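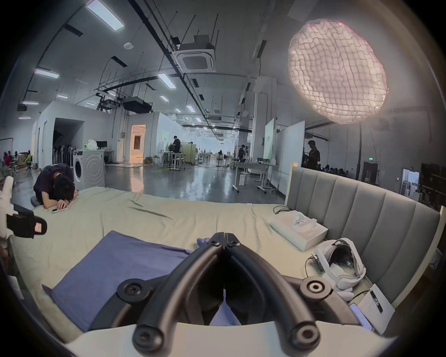
Notebook, 11/12/23

Print this entry | E-mail this entry

Second weekend on the logwood vat and I finally have something worth writing down. For anyone at the Arkville shop who picks this up cold: I'm trying to get a blue-violet on cotton that survives more than a couple of trips through the wash, with stuff we already have on the shelf. No new purchases until I've used up what's in the cabinet (yes, I'm looking at the three open bags of alum, which I opened, fine).

Started from the Sandine cotton, the heavier one, cut into ten-inch squares. I scoured them Friday night in soda ash and a squirt of plain dish soap, and the water came off the color of weak tea. So much for "ready to dye" on the label! I ran a second scour and it came off nearly clear. I think that alone explains half of my blotches from last time, when I skipped it entirely and then spent a page of this notebook blaming the mordant.

Mordant: tannin first, then alum, then back into a short tannin bath. I had 300 grams of dry cloth in the pot, everything together, and I kept it moving for the first hour and then got lazy and let it sit overnight with a plate on top. The squares right under the plate's rim have a faint curved line on them. Use a bag of water as the weight next time, or just stay up and stir.

Dye bath was the Gumico logwood extract, the old tub with the stained lid. It has caked pretty badly. I mashed it into a paste with hot water in a jam jar and pushed it through a piece of stocking, and there were still grains left behind, so whatever I weighed isn't what went into the pot. I'm writing the weights down anyway in the back pages but don't trust them past the first digit.

Now the fun part. Our tap water up here is hard enough to leave a crust in the kettle, and logwood really does care about that. I split the bath in two. Pot A got tap water, Pot B got rainwater from the barrel, strained through a coffee filter (there were leaves, there were also bugs). Same cloth, same time, same burner setting as near as I can manage with that knob.

Pot A came up fast and blue, leaning toward navy, and a little dull. Pot B took its time, sat at a reddish purple for ages and then settled into a really pretty plum. I love it. It isn't what I was after, but I love it. A pinch of chalk in Pot B pulled it over toward blue-violet within a few minutes, and I stopped there before I could ruin it. A pinch is a terrible measurement, I know. I'll weigh it on the small scale when somebody brings the small scale back.

Swatch numbering: I've carried on from the old book, so the first square of this batch is 1598 and they run up from there. Tags are stapled on the top left corner. Please don't use the safety pins, they leave rust dots and iron turns logwood nearly black. Ask me about the pillowcase. Or don't.

Wash test so far, machine on warm with the unscented powder:

Pot A, after one wash: lost a bit, mostly surface color, rinse water gray-blue.
Pot B, no chalk: hardly moved.
Pot B, with chalk: lost more than I'd like and went slightly grayer at the folds.

That last one bugs me. My guess is I rinsed it too soon and should have let it dry and rest for a few days before it got anywhere near soap. The Oyewole dye manual (the spiral-bound one, third shelf, coffee ring on the cover) says to wait a full week and I waited one night. I'm redoing it with the wait. There's enough bath left for one more round if it doesn't go moldy, so the jar is in the shop fridge with tape across the lid. It is not grape juice.

Light test is in the south window, half of each square under cardboard. I'll peek at the end of November and not before. Last time I kept lifting the flap every morning to see how it was doing and I'm sure I gave the covered side a decent tan.

Other bits, so I don't lose them:

The big enamel pot has a chip near the handle and it's down to bare metal. Don't put logwood in it. Fine for onion skins if you want them muddy.

We're down to 44 squares of scoured cotton. I'd like to keep those for the repeat, so if you need cloth for testing, take from the unscoured stack.

Thermometer reads low. Compared it against the kitchen one in boiling water and they don't agree, and I believe the kitchen one.

Want to try a tiny bit of cochineal in Pot B to warm it up, maybe next weekend if the weather's okay for having the door open. Also need gloves. My left thumb is going to be purple at work tomorrow.

Contact the shop | Copyright Arkville Dye Shop | Back to top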